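Inventario Skelto de equipos reacondicionados
Ficha de datos, versión 3

El conjunto reúne los registros de entrada y salida de ordenadores de sobremesa tramitados por el servicio Jusden para su cesión a centros escolares.

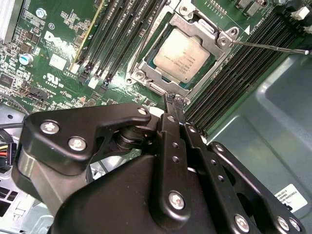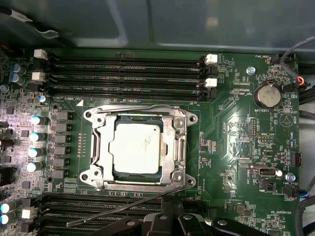 Placa base con el procesador en su zócalo.

Contenido
Cada registro consta de 16 campos: código de lote, centro de destino, memoria instalada, estado de la fuente y observaciones, entre otros. Los ficheros se entregan en CSV, codificación UTF-8, con punto y coma como separador.

Limitaciones
Los lotes procedentes de Andirard carecen de fecha de compra - el campo figura vacío - y no deben emplearse para calcular antigüedades.

Actualización
Dos veces al año, en febrero y en agosto.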